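The Lavis Manifest

The ship was called the Leretti and it had left port in May with farm pumps on board. That was what the manifest said. Zdzisław Czarnecka had read it enough times to know the page by heart, and he still could not find anyone who had ordered a pump.

He worked for the oversight staff, on the second floor, in the part of the building where the heat came on late. His job was to check the paper that other people had signed. Most of it was fine. The Lavis file was not fine. Lavis was a freight company with one phone line and a mailbox, and it had billed the government for moving 608 crates to a town named Sillau. The customs office at Sillau had a stamp for 200. 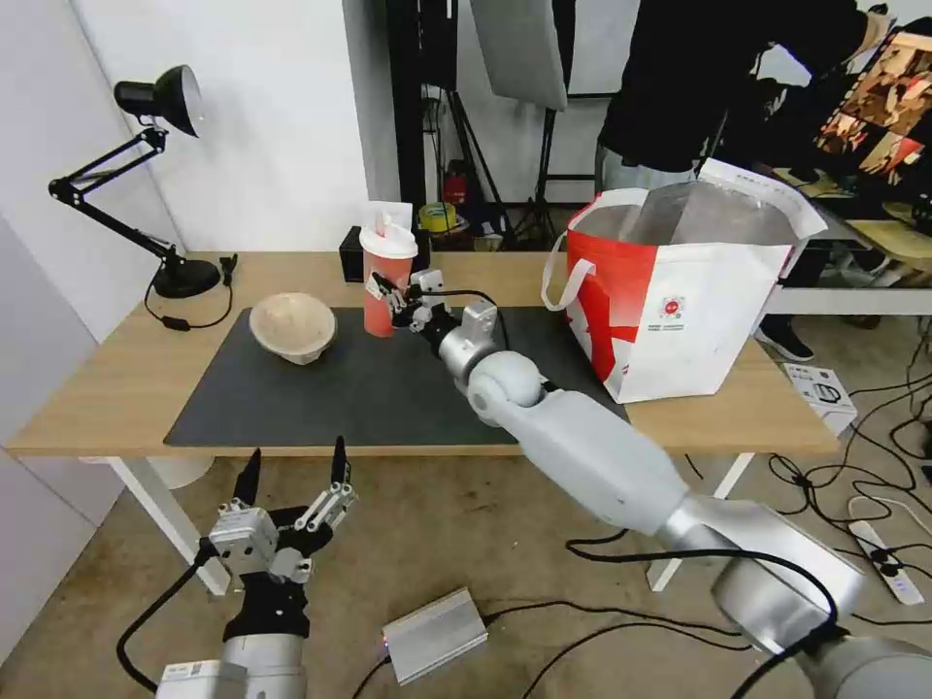

Czarnecka had asked for a meeting with Calimlim, who had run the supply desk that spring and now worked out of an office across the river. Calimlim agreed to it right away, and that worried him. There was no receptionist. They sat down at a table with a gray mat on it, and Calimlim kept looking past him at the plastic cup with the white lid, as if he wanted a drink and did not want to be seen reaching for it.

"You have the weights?" Calimlim said.

"I have the weights."

"Then you know."

Czarnecka took out the sheet. A crate of pumps should have weighed the same going on as coming off. These had gone on heavy and come off light, and the missing ones had not come off at all.

"Who met the ship before Sillau?" he asked.

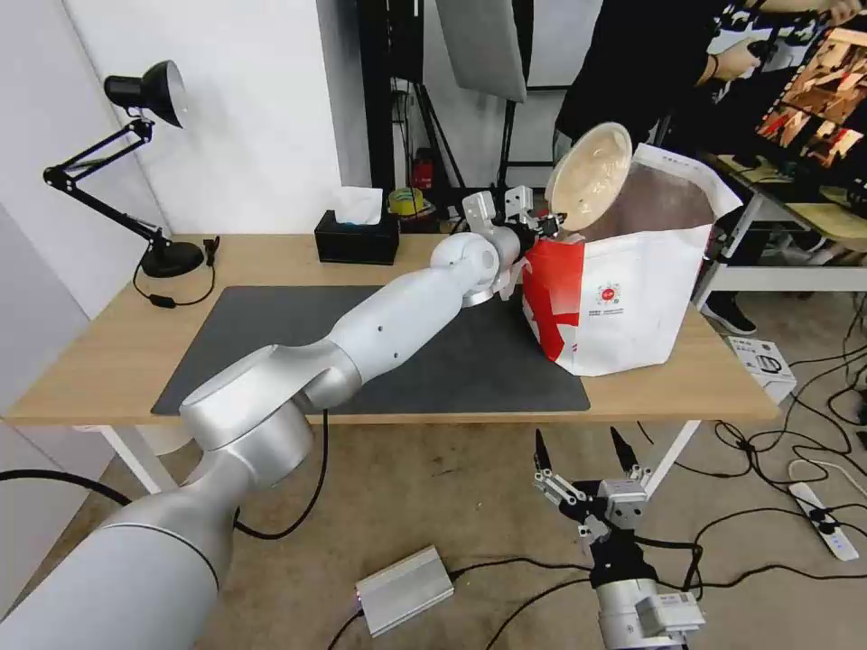
Calimlim took his time. He said there had been a stop, one night, with the lights out. He had not been there. He had signed for it afterward because a man from upstairs put the form in front of him and waited. He gave the man's name once, quietly, and Czarnecka did not write it down.

"How many rifles?"

"3,432. I only know because I had to divide them up."

"And the people they went to?"

"They were on our side in May," Calimlim said. 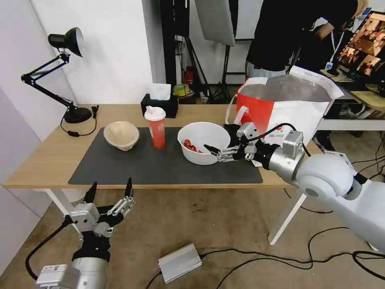 The strawberries and the red cup.

It was getting dark when Czarnecka got back over the bridge. He had a hearing on 7th November and a chairman who wanted pumps. If he brought the weights, they would ask where he got them. If he left them out, the report would pass, and he would get his summer leave and his pension – and someone at Lavis would send another bill.
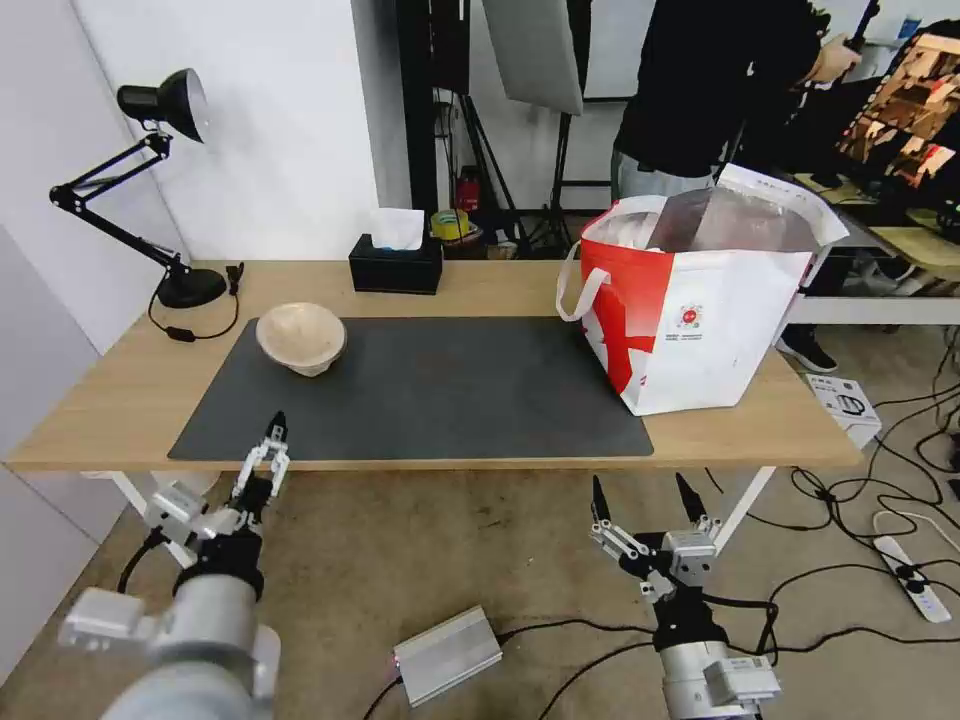 He typed it up that night. It came to six pages. He put the weights on the first one and Calimlim nowhere, made a copy, and mailed the copy to his sister with a note asking her not to open it. Then he sat by the phone with his coat on. It rang a little after ten.

"Mr. Czarnecka," said a voice he did not know. "We hear you have a question about pumps."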